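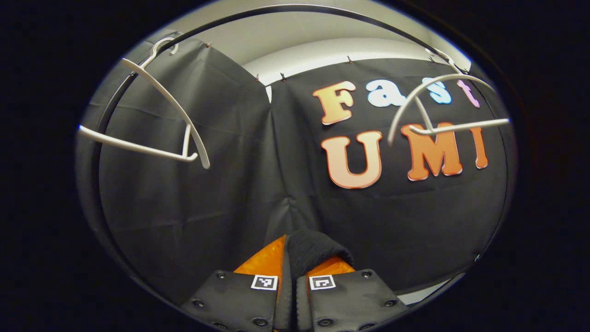
Textiles and Upholstery, Level 2
Handout 4: Fillings, covers and compression
Module tutor: Haruto Aoki
Revised September 9, 2022

1. Scope

This handout covers the choice of filling for a padded panel and the effect of the cover on how the panel behaves under load. Springs are dealt with in Handout 5. Read it together with your own notes from the Craddock workshop sessions, as the test rig is not described again here.

2. Terms

Filling: the material that takes the load. Foam, fibre wadding, feather and hair are the types used in this module.

Cover: the outer fabric. In a quilted cover the outer fabric, a thin layer of wadding and a backing are stitched together before the cover is fitted.

Loft: the thickness of a filling under no load, measured in millimetres.

Set: the part of the loft that does not come back after a load is removed. It is given as a percentage of the original loft.

Density: mass divided by volume. It is often confused with hardness. Two foams of the same density can differ a great deal in hardness, and a supplier's sheet should state both.

3. Compression

Set is found from

set (%) = 100 x (t0 - t1) / t0

where t0 is the loft before loading and t1 is the loft after the load has been taken off and the sample has rested. The rest period must be written down. A result with no rest period cannot be compared with any other result and will not be marked.

Worked case: a foam sample has a loft of 100 mm before loading. After loading and rest it measures 98 mm. The loss is 2 mm and the set is 2%.

Fibre wadding normally gives a higher set than foam under the same load. Part of the loss is recovered by shaking or steaming, so state whether either was done before t1 was taken.

4. Effect of the cover

A tight cover compresses the filling before any load is applied. The working thickness of the panel is therefore less than the loft of the filling, and the panel feels harder than the loose filling would suggest.

Quilting adds to this. Each stitch line holds the layers down, and the filling between lines is free to rise. Close lines give a flat, firm surface. Wide lines give a softer one, but loose fibre can shift within the channels. Thread tension should be tested on a scrap of the same build-up.

Woven covers with a smooth finish show puckering along the stitch line more than pile fabrics do. Pile fabrics hide the line but must be cut with the pile running in one direction on all pieces.

5. Samples for the practical

Sample A: Zasus foam, medium hardness
Sample B: Tirker polyester wadding, layered
Sample C: mixed feather, in a down-proof case

Cut foam with a margin of 20 mm on the long sides and trim after the cover has been marked out. Do not trim wadding until the layers have been tacked.

Record sheets are in the Trovumby store, form 861. Use one form for each sample and enter the readings in pen.

6. Reading and tasks

Read the chapter on fillings in the course reader before the practical.

Task 1. Calculate the set for all samples, with rest periods.
Task 2. Repeat Sample A with the cover fitted and explain the difference in working thickness.
Task 3. Sketch a stitch plan for Sample B and label the line spacing.

Written work for the April intake goes in the tray outside the workshop office.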